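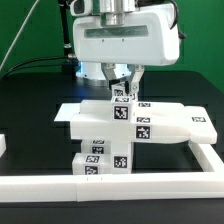

Vol. 23, No. 2

Print this story | E-mail this story

THE STACKER

The job listing had said "operator," and Benedito Trindade had pictured a crane.

What he got was a stool, a black table, a pair of hand controls and a box of white blocks with square tags stuck on them like postage. He was to build things. The arm did the building, strictly speaking, but the arm did only what Benedito's hands told it, and the recording of his hands telling it went off to a machine at Skornon that would one day build things without being told. Each recording was called an episode. He had made 168 of them, and his mother still believed he worked in television.

"Today's the tall one," said Petro Stasiv, and put a sheet of paper next to his elbow.

The drawing showed a pillar, two smaller blocks beside it, a long heavy block across the pillar, a flat plate across that, a cube on the plate, and above the cube, with an arrow pointing down, another cube.

"Who designed this?"

"Henao."

"Has Henao ever stacked anything?"

"Henao has a doctorate," said Petro, who supervised the operators and thought of it as a form of weather reporting. He went back to his desk, four feet away, and ate a pear.

Benedito took hold of the controls. On the far side of the table the base of the arm glowed its little blue glow, the color of a fish tank in a dentist's office, and the fingers came down for the pillar.

He was good at this. It embarrassed him slightly how good. In his first week he had knocked over so much that Petro began filing the episodes under a heading of their own, COLLAPSE, and it had turned out that the people at Skornon were delighted with COLLAPSE and asked for more. By then he had stopped dropping things. For an entire afternoon in January he was paid to be clumsy on purpose, and the work came back marked "unconvincing."

The pillar went down. The two small blocks went down to the left of it, one on top of the other. The long block he carried across slowly, its fat end out to the right, and he lowered it and waited for it to decide.

It stayed.

"Don't hesitate," Petro said, without turning around.

"I'm not hesitating. I'm thinking."

"It can't tell the difference. You stop over the long block for nine seconds, it learns that a long block is a thing you stop over. We had an operator at Cistetti who scratched his nose before every release. He'd let go of the left control and the whole arm would dip. Now there's a system out there that curtsies."

"Is that true?"

"It's what I was told at the training."

Benedito set the plate. He did it without stopping, which cost him something, and the thin end came to rest well out over the left side, as in the drawing. He would have liked to tell somebody about the plate. His sister Graça had a way of listening to him describe his day that involved loading the dishwasher.

He thought sometimes about the machine at the other end. He had asked once whether it would know him. Would it, after 2713 episodes, which was the number in the contract, have a bit of him in it somewhere - the way he came in from slightly behind, for instance, or the small settling push he gave a block after it was down? Petro had considered this for longer than he considered most things. The push, he said, was a known issue. They were trying to filter out the push.

The first cube went onto the plate. Benedito gave it no push. He felt like a man leaving a house without his keys.

"Lunch at noon?" said Petro.

"If it's up by noon."

"Arkau has one that does this by itself already, you know. The tall one. They showed it at the conference. Cubes and everything."

Benedito had the last cube between the fingers. He brought it in over the stack and held it there, tag to the front, a little way above its twin. "How does it do it?"

"Fine. Bit slow." Petro wiped his hands and came over to watch, and stood with his head on one side. "It stops, actually. Over the long block. Just hangs there, for no reason. Everybody in the room laughed."

"How long?"

"I didn't time it."

"Nine seconds?"

Petro looked at the drawing. He looked at the cube, which was hanging perfectly still. He had the expression of someone trying to remember which company had bought which company's data, and in what year, and whether he had signed the form.

"You're hesitating," he said.

"Yes," said Benedito. He counted under his breath to nine, brought the cube down, and gave it a push.

Then he typed 169 in the box, and under "Notes" he put his initials, and they went to see what was left in the cafeteria.

More Fiction

The Understudy's Umbrella
A Mild Case of Geese
Notes Toward a Smaller Kitchen
My Uncle at the Toll Plaza
Two Weeks' Notice, in Pencil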